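How to descale a kettle and keep limescale from coming back

218 shares
3 comments

Limescale is calcium carbonate left behind when hard water is heated. It is harmless to drink, but it slows the boil, leaves flakes in cups and gives tea a dull film. The method below uses citric acid and suits any stainless steel or glass kettle with a concealed element. For enamelled kettles, check the maker's leaflet first, as acid can mark a chipped lining.

What you need

Food-grade citric acid in powder form, sold with the baking goods or the cleaning products. A tablespoon. A soft bottle brush. A clean cloth.

White vinegar will do the same job. It takes longer, it smells, and the smell can stay in a plastic lid for several boils. Branded sachets such as Klinhom are mostly citric acid with a little dye, and one sachet replaces the powder in step 2.
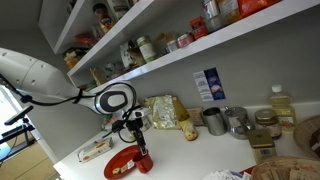

Before starting, find out how hard your water is. Most water suppliers publish a figure by postcode, given in milligrams per litre of calcium carbonate. Mine is 218, which counts as hard, and a kettle used daily at that level needs treating once a month. Below 100, twice a year is plenty.

Method

1. Empty the kettle. Fill it with fresh cold water to just above the highest line of scale. Do not go past the maximum mark, as the solution foams.

2. Bring the water to the boil, switch off at the wall and wait ten minutes. Add 2 level tablespoons of citric acid per litre, a little at a time. Adding powder to water that is still boiling can make it froth over the spout.

3. Leave for thirty minutes with the lid open. Fizzing shows that the acid is reacting with the scale. When it stops, either the scale has gone or the acid is spent.

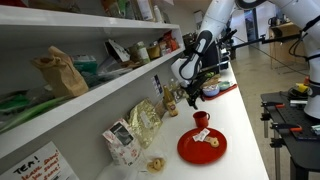 4. Pour the solution away down the sink. Keep it off marble, limestone and terrazzo, all of which it will etch. Laminate and stainless steel are not affected if wiped promptly.

5. Brush any soft residue from the base and from around the spout filter. Do not use wire wool or a scouring pad. Scratches give new scale a surface to grip. If hard patches remain, repeat steps 1 to 4 with half the quantity of acid.

6. Rinse 3 times. Fill, boil and discard once more before making a drink.

Removable spout filters

Lift the filter out and stand it in a cup of warm water with a teaspoon of citric acid for fifteen minutes. Hold it under the tap with the mesh facing down so that loosened flakes wash out the way they came in. Refit it dry.

Slowing the build-up

Empty the kettle at night. Standing water leaves a tide mark, and each reboil concentrates the minerals. Boil only what is needed. A jug filter reduces temporary hardness while the cartridge is fresh, and the effect falls off well before most people change it. Stainless steel mesh balls collect part of the scale but have to be rinsed weekly.

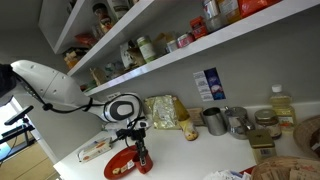 Can the same solution be used in a coffee machine?
Only where the manual allows citric acid. Some machines have aluminium boilers, which it can pit, and for those the maker's own descaler should be used at the stated dilution.

Comments (3)

Gunhild Eskildsen
Half an hour was not enough for mine. I left it two hours and it came up clean, apart from a ring under the spout.

Uthai Siriwan
Is the powder any use once it has gone lumpy?

Bianka Tóth
Uthai, yes, it has only taken up damp. Crush it and weigh it instead of using the spoon.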